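Filed under: Workroom, Surfaces

The table in the back room at Tastham has a matt white top, and I have now spent long enough cleaning it to have a method. Gloss white shows every smear. Matt hides smears but holds pencil and rubber marks, which need a different treatment.

I wipe with a damp microfibre cloth first, one direction only, then go over it with a dry one. For pencil I use a plain white eraser. Melamine sponges work faster but polish the finish — after a few months you get shiny patches where the marks used to be. 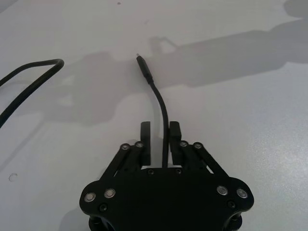
Lighting matters more than I expected. With the lamp on one side, a white top never reads as one even white, and it is easy to mistake the greyer part for dirt and scrub at it. Maarten moved the lamp for me and the "stain" moved too. I now check from two sides before reaching for the cloth.

Shagufta Chaudhry asked about wax. I tried a furniture wax in February on an offcut and would not repeat it. It left a film that picked up dust and took 4 washes to shift.

Next job is the edging, which has started to lift at one corner.

Last updated: December 2018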